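Home | Talks | Reading List | Model Bench | Contact

7 min read

Speaker notes – the wartime flying boats talk, Midcombe Aviation Society

December 20, 2020

Opening

Say hello, thank Drahomíra Charvát for the loan of the projector, and get straight into it. I always waffle at the start, so no waffling! Ask who's built a Catalina kit. Plenty of hands will go up in this crowd, and half of them will want to tell me about the wing struts. Let them, but only for a minute.

Then the hook: my great-uncle flew as a navigator out of Brirndale, and his logbook has one patrol of 18 hours in it. Pause there. Think about the longest flight you've ever sat through, then take away the heating.

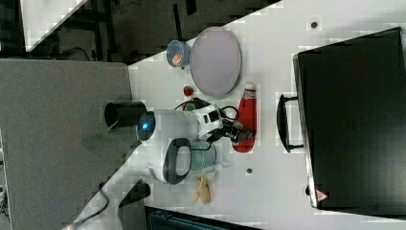 Slide 4: Life on board

This is my favourite bit, so I need to watch the clock. Go through the bunks, the little galley and the blisters at the back where you'd sit and stare at grey water until your eyes crossed. Read the logbook entry about the tea (do the voice if the room's warm). Mention that the crew all learnt to cook, because the rigger's stew was considered a hazard to flying.

Don't get bogged down in engine variants. Someone will ask – point them to the handout.

Slide 5: Finding your way

Dead reckoning, drift readings, star sights. Hold up the old plotting chart and show the pencil line where he'd rubbed out a whole leg and started again. Roughly 10 minutes for this, including the bit where I get someone up the front to work out a drift angle. Bring spare pencils!
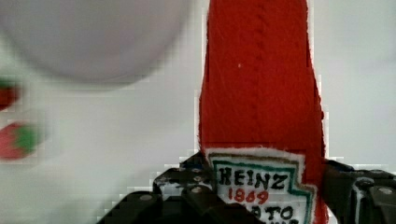

Red bottle with a white label, held upright.

Slide 6: Films and books

Everyone wants to know what to watch next. The Esposito documentary is good on the maintenance crews, and the Claketti box set has lovely colour footage of night take-offs, though the narrator's a bit much. Skip the second disc.

Finish with the last page of the logbook, then questions. Leave the lights down for the photo of the crew on the slipway.

Contact the author | © Midcombe Aviation Society | Back to top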